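Tavares Shared Office: Frequently Asked Questions for Members

Last revised 16/03/2023 by Inês Baptista, with corrections from Helmut Hollmann. If your question is not answered on this page, please write to the office desk. We read the messages every morning and again after lunch.

Getting in and getting a desk

Do I have my own desk?

It depends on your plan. With the Ala plan you have a fixed desk and you may leave your things on it overnight. With the Vavetow plan you take any free desk when you arrive, and you clear it when you go. The two kinds of plan use the same room, so please look for the name card before you sit down. If there is a name card, the desk belongs to an Ala member, also when this member is away for a month.

How many people can be members?

We stop at 44. We had more in the past, and it was too noisy for telephone calls.

Can I come in the evening?

Yes, your door code works until late evening. The last person must turn off the lights and the air conditioning. The switches for both are next to the entrance door, and the labels were made new in January, so please do not follow the old sheet if you still have it at home.

Can I bring a guest?

You can bring one guest for a short visit. For a longer visit the guest must buy a day pass. Please tell Elmarie Molefe before, because she keeps the list of who is inside the building for the fire rules.

The room and the furniture

May I move the desks?

You may turn your desk or move it a little to have better light. Please lift it with another person and do not pull it. The wooden floor was repaired last year on the side of the water dispenser and we would like to keep it nice. If you want to move a desk to another part of the room, ask first. The cables must reach an outlet without crossing the place where people walk.

May I change the chair?

The black office chairs are all of the same model, so there is no need to exchange them with your neighbor. If your chair goes down slowly by itself, put a paper note on the back with the word "sinking" and take another one from the storage room. Jaime Correia repairs them when he has a few together.

Can I hang something on the wall?

On the white walls, yes, with removable strips only. On the brick wall, no. The brick is old, and every nail takes out a piece of it. Also tape does not stay on it, we have tried three kinds.

It is too cold under the air conditioner. What can I do?

The unit in the ceiling blows air in four directions, and it is possible to close one of them. Write to us which desk you have and from which side the cold air comes. Please do not put cardboard on the unit. If you are on a Vavetow plan, the easiest is to choose a desk closer to the wall.

Can some of the ceiling lights be turned off?

Yes. The lights are in two groups, and the group near the back wall has its own switch. Please ask the people sitting there before you touch it. A desk lamp is welcome, if it is not one with a clamp. The clamps leave marks on the wood.

Plants

Can I bring a plant to my desk?

Yes, and we are glad about it. A small pot on the desk is fine for everybody. For a big pot on the floor, please ask, and bring a plate to put under it.

Who waters the plants?

The owner waters the plant. If you go on vacation, you can write the name of the plant and the number of days on the plant sheet, and Ermelinda Garcia will do it with pleasure. She asks me to add that most plants in our room got ill from too much water.

Which plants do well here?

Plants with green, thick leaves have the best chances. Flowering plants were a disappointment until now. The back of the room is darker than it seems when the lamps are on, so do not judge by your first impression.

What do I do with my plant when the desks are cleaned?

Take it in your hand or put it on the floor near the wall, and put it back when the desk is dry. Please do not put pots on top of the water dispenser.
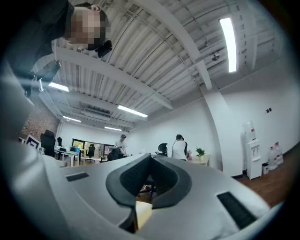
Water and trash

Where can I get drinking water?

From the white dispenser in the corner. It is for members and guests. Please bring a bottle or a mug, as we do not buy paper cups anymore.

How do I change the jug?

Full bottles stand on the floor beside the dispenser. Take off the cap, clean the neck with a tissue, lift the bottle and turn it over in one movement. A full bottle is heavy. If you have back problems, please leave it for someone else and do not feel bad.

Where do the empty bottles go?

To the storage room, standing, with the cap put back on. Fumach collects them and we pay a deposit for each bottle, so please do not throw them away or take them home for your garden.

How much water do we use?

Several members asked this after the last meeting. Last year it was 1,376 liters, if the invoices are complete.

What can I put in the small white bin?

Tissues, bottle seals, and other small dry trash. Food goes to the kitchen, also apple cores and tea bags. The small bin has no lid, and in summer we notice it quickly.

Leaving

What must I do at the end of the day on a Vavetow plan?

Clean the desk with the blue cloth, push the chair under it, and take your cups to the kitchen. Papers that stay on the desk go in the lost and found box. We keep the box for some 3 weeks and then we recycle the content.

How do I end my membership?

Write to us one month before. An Ala member should also empty the drawer and give back the name card and the key. If you have a plant and no place for it at home, you can leave it to the room. Write this in the same message, so that Ermelinda knows it has no owner.

Can I stop for a time and come back later?

Yes, once in a year and for two months at the longest. For this time your fixed desk is used by other members, and the name card is removed. When you come back you get a fixed desk again, but we cannot promise the same one.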